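4.2 Rules for collecting demonstrations in occupied rooms

The recording rules used in this study began as a single page written at Illholm and were revised after each round of collection. Version 5 was in force from March onward and covers all 1,265 demonstrations reported in Section 5. Earlier recordings were made under looser wording and are left out of the analysis, except where noted in Table 3.

The rules fall under two headings: what an operator does before a session, and what makes a recording usable. Before a session, the operator checks that the finger pads are seated square on the linkage, opens and closes the gripper 20 times, and looks at the screw heads for any that stand proud. A gripper that fails any of these checks is taken out of use for the day. Operators at Varkness had been tightening screws between recordings, and we asked them to stop. A screw turned halfway through a session can change the pad gap, and the change is hard to find later in the data.

Rooms are not cleared. The rule says that furniture, plants, cables and personal items stay where the people who use the room left them, and that only the reach area on the work surface is kept for the task objects. Cables on the floor are the one exception. If a cable crosses the operator's standing area it is moved to the side before recording starts, and the move is written in the session log. People who may come into view are told beforehand and sign the site form. Windows facing a street are allowed, but recordings in which a passerby's face or a license plate can be read are held back until they have been masked.

A recording is usable if both finger pads stay in view for its full length, if the object is in view when the recording starts, and if the operator's free hand does not touch the object. Failed grasps are kept and labeled as failures. Under the first version of the rules they were deleted on site, and we can no longer say how many there were. Of the recordings checked by a second reader, 172 were rejected, most of them under the first condition.

Folded cloth received its own paragraph in the rules (Figure 6). The pads are brought to the towel open, with a gap between them, and the fold is not straightened by hand once recording has begun. 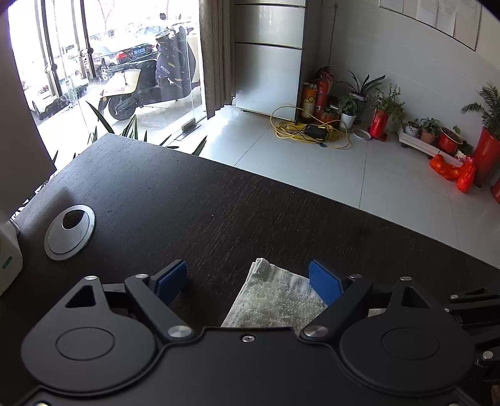 Figure 6. Hand-held gripper with blue finger pads at a folded white towel on a desk.

Sakamoto objected to the ban on straightening, arguing that it rewards operators who lay the cloth out neatly beforehand — and that a rule which cannot be checked from the recording alone should be advice and should not be grounds for rejection. We accepted the second point. In the current text the ban remains, but a recording is rejected only when the free hand can be seen on the cloth.

The Flinell site applied the same wording with one local change, a longer pause before the first motion. That change is described in Section 4.3.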